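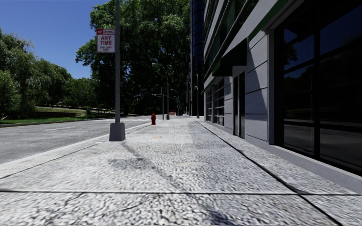 Sidewalk slabs and curbside parking sign.

Sidewalk Repair and Maintenance: Frequently Asked Questions
Drangate Public Works, Streets Division
Last updated 14th August

Who is responsible for the sidewalk next to my property?
The property owner is responsible for the surface from the building line to the back of the curb. The city maintains the curb, the gutter, and any ramp at a street crossing. Corner lots are responsible for both frontages.

What counts as a defect?
A slab is defective if it is missing, broken into loose pieces, undermined, or raised above the next slab by more than 9 millimeters. Hairline cracks that do not move under load are recorded but do not lead to a notice.

Do I need a permit?
Yes, for any work that removes or replaces a slab. The fee is $40 per frontage. Patching and joint sealing do not need a permit. Permits issued after April run to the end of the construction season.

How long do I have after receiving a notice?
100 days from the date printed on the notice. If the work is not finished by then, the city may assign it to its contractor, Sturneo, and bill the owner at the contract rate. The current rate is $680 per standard slab, including removal and disposal.

Are stains treated as defects?
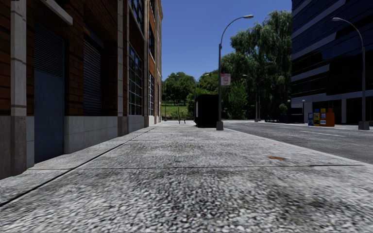

No. Discoloration alone does not affect the rating of a slab. Rust marks can be treated with an oxalic acid cleaner made for concrete. Do not use muriatic acid, which etches the surface and exposes the aggregate. Rinse water must be collected and kept out of the storm drain.

Can I match the finish of the existing slabs?
New slabs must have a slip-resistant finish. Exposed aggregate is allowed where the neighboring slabs already have it. Submit a sample with the permit application. Smooth troweled finishes are rejected.

Where do the joints go?
Replacement joints must line up with existing joints on both sides. Expansion material is required where a slab meets a building, a pole base, or a utility cover.

Does the program cover the Uto and Yáñez districts?
Uto is covered in full. Yáñez is covered except for private lanes, which are inspected under a separate agreement.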